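Handout 6: Gripper width, time stamps and grasp labels

Course notes, second half of the manipulation software module. Read before the lab. Sections 6.1 to 6.4 are examinable; 6.5 is needed for the coursework.

6.1 From demonstration to trajectory

The learned policies in this module take two inputs at each step: the wrist image and the current gripper width. They return a short chunk of future actions, each action being a change of pose and a target width. Everything in the training set has to be brought into that form before Caleo will accept it. Caleo is the training package used in all the labs. Kindedport is the conversion tool that feeds it, and Soltero is the runtime on the arm.

A recorded episode arrives as three streams: images, poses from the tracking module, and jaw width from the encoder. They don't share a clock. Kindedport resamples poses and widths to the image times, by linear interpolation for position and width and by spherical interpolation for rotation. Images are never interpolated. Where the gap between two pose samples is too long, the step is marked invalid and the episode is split there.

Pose is stored relative to the first valid step of the episode, never in room co-ordinates. The policy then has no way of learning where the table was. It also means that two grippers recorded together have two separate origins, and a transform between them must be kept if both hands are to be trained jointly. Kindedport writes it to the episode header under pair_offset. If the field is missing, Caleo treats the hands as independent and prints a warning which is easy to overlook.
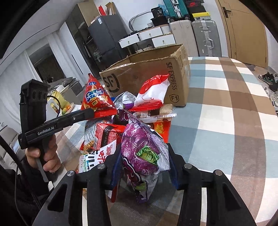
Why is the jaw width stored as a distance and not as open or closed?

Soft packets give way when they are squeezed, so the width at which a grasp holds differs from one item to the next, and a single bit would discard that. A distance also lets the controller on the arm detect a missed grasp, as the jaws will travel past the expected width and reach the closed stop.

6.2 Width calibration

The encoder reports counts. Two readings are needed, one with the jaws fully closed and one with them fully open. On the lab unit the closed reading is 295 and the open reading is 766. Normalised width is

w = (count - 295) / (766 - 295)

which gives 0 for closed and 1 for open. Values slightly outside this range are normal and are clipped. Values well outside it mean that the calibration file belongs to another unit.

The mapping from counts to opening is close to linear in the middle of the travel and less so near either end, owing to the linkage. For the coursework the linear form is good enough. If you want the corrected curve, it is the second table in the calibration file, and Kindedport will use it when the option width_curve is set. Use the same setting for training and for running. A policy trained on corrected widths and run on linear ones closes a little early on everything.

6.3 Finding the moment of grasp

Grasp labels are used for splitting episodes and for scoring, not as a policy input. The labeller looks for three conditions in order:

1. Width falls steadily over several steps.
2. Width stops changing while still above the closed stop.
3. The pose begins to move with the width held.

The third condition matters most with thin items. A flat packet may hold at a width very near the closed stop, and conditions one and two alone can't separate that from an empty close. Where the tracking is poor the third condition also fails, and the step is given the label uncertain. Leave these as they are. Editing them by hand has caused more trouble than it has saved.

A delay between the width stream and the images shows up here first. If the jaws are seen to stop several images before the width curve goes flat, the offset is wrong for the whole session. Kindedport estimates the offset by matching jaw motion in the images to the width signal, and this estimate can be off by up to 700 milliseconds when the jaws hardly move during the opening seconds. The usual remedy is to open and close the jaws twice at the start of every episode.

6.4 Segmentation in clutter

Bellini is the perception stage. It proposes a mask for each item, picks the one nearest the centre line between the fingers, and passes its outline to the planner. Packaging is a hard class for it. Foil changes brightness with viewing angle, printed artwork has strong edges inside the item, and crumpled film has no fixed outline to match against. The default model was trained mostly on rigid goods and should be fine-tuned before use on anything in film or foil.
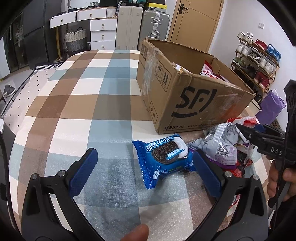 Masks fail in two opposite ways, and the two need different cures. Over-splitting occurs when artwork is taken for a boundary. The blue Oreo packet between the pads is a fair test of this, with a dark cookie, a white splash and a light-blue banner all printed inside one outline, any of which may come back as a separate item. Raise merge_threshold until the parts join. Merging occurs when neighbouring items have similar colour or overlap, and raising the same threshold makes it worse. Tune on over-splitting first, then deal with merging by adding training images of touching items. The gripper's own fingers should be removed with the static finger mask before either step — the mask depends on jaw width, so it is looked up from a table indexed by w.

6.5 Coursework data

The set contains 464 episodes in Kindedport format, already resampled. Calibration files are included, one per unit. You are asked to:

a) run the grasp labeller and report the share of steps labelled uncertain;
b) plot normalised width against time for one clean grasp and one missed grasp;
c) fine-tune Bellini and report mask overlap before and after;
d) train a policy in Caleo with linear widths, then again with width_curve set, and compare closing times.

Keep the split file supplied. Splits are made by session, not by episode, as episodes from one session share the same background and items and would leak between training and test. Runs with a different split will not be marked.

Soltero expects the exported policy, the calibration file and the finger mask table in one folder. It refuses to start if the unit number in the calibration file does not match the gripper fitted to the arm.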